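Door opening in sim: planner says yes, arm says no

Forum: Mobile Manipulation > Planning and Control

torquelimit_tam
OK, I need some fresh eyes on this one. I've got a two-arm mobile robot in sim and all I want it to do is drive up to a door, grab the lever, push it down and go through. I'm using Ralten for the arm planning and our own base controller on top. Free space motion is great, I have no complaints there. The trouble starts at the door. Ralten gives me a valid plan for the right arm, the base does its final approach, and then the arm replans over and over until it times out. I ran 328 episodes over the weekend with random wall and door colors and random start poses, and 38 of them ended with the door open. That's awful! Same arm config opens drawers all day long.

Things I already tried: longer planning timeout, smaller goal tolerance, bigger goal tolerance, turning off collision checks with the door itself (don't yell at me).

grumpyjacobian
I'm going to yell at you a little. With door collisions off, your success number doesn't mean much. Turn them back on before you do anything else.

What does your base do between the time the plan is made and the time the arm moves? If it's still settling, the plan is for a robot that's standing somewhere else.

torquelimit_tam
Fair, they're back on now. The base controller reports done when it's inside its tolerance and then I call the arm. There's no wait in between.

lazy_octree
I'd look at perception before control, personally. Where does the handle pose come from? If you're using a detector on the head camera and then feeding one single estimate to the planner, you're going to have a bad time with levers. They're tiny at approach distance and the depth on them is garbage. I had the same thing on the Vivlow base and I lost most of January to it.

torquelimit_tam
Detector, yeah. One estimate, taken at the standoff pose, then refreshed when the base says it's done. I figured the refresh would take care of it.

grumpyjacobian
I don't buy the perception story. A bad handle pose gives you a plan that runs and misses. He's getting replans, so the start state doesn't match, and that's a base or timing problem. Log the joint state and the base pose at plan time and at execute time and diff them.

lazy_octree
Or the handle estimate jumps on the refresh, the goal moves, and the planner throws the old plan away. That's replanning too! You can get the same symptom from both ends.

grumpyjacobian
Only if he replans on goal change. Does he?

torquelimit_tam
...I do replan on goal change. I forgot I put that in. The threshold is 11 millimeters and I have no memory of picking that number.

OK so I spent Thursday evening on logging both things like you said. Joint state and base pose agree fine on most runs, the base is creeping a bit on the rest. The handle estimate though, wow. It wanders all over the place once the arms come up in front of the body, and every time it crosses the threshold the plan gets tossed. I stepped through one of the bad episodes on the green door with the view tilted way over, and I think I've been asking a lot from this detector.
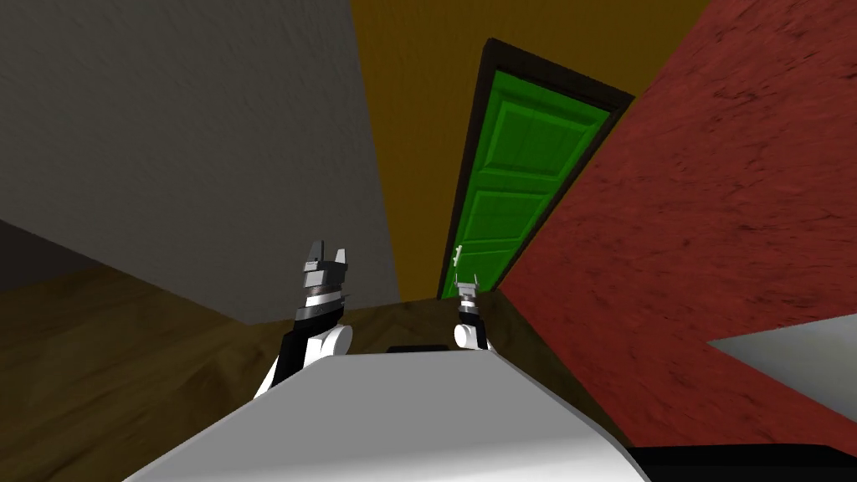 So my plan for now is to freeze the handle estimate once the gripper gets inside the last stretch, and only let it update again if the grasp fails. I'd also like to average over a few views on the way in while the arms are still tucked. Does Ralten have a clean way to lock a goal frame, or do I just republish a static one and hope?

mapframe_maggie
Republish a static one in the odom frame. Please not in the map frame, or your localization corrections will shove the goal around and you'll be back in here next week. We did that at Allside on our delivery demo and it was a mess to track down.

grumpyjacobian
Fine, I'll give lazy_octree half of this one. Still fix the base creep. Wait for the velocity to drop to zero and hold there for a bit before you plan. A frozen goal plus a moving base is just a different bug.

lazy_octree
I'll take half!

One more thing, look at your tilt. If your training images for the detector were all level, a steep view is going to hurt it no matter how many frames you average. The Wihongi door set has some rolled views in it if you want something to mix in.

torquelimit_tam
Mine were all level, every one. I'll mix some in after the freeze and the settle check are working, I don't want to change three things at once. Kicking off a longer batch tonight, 1,281 episodes, collisions ON, and I'll post the numbers when it's through.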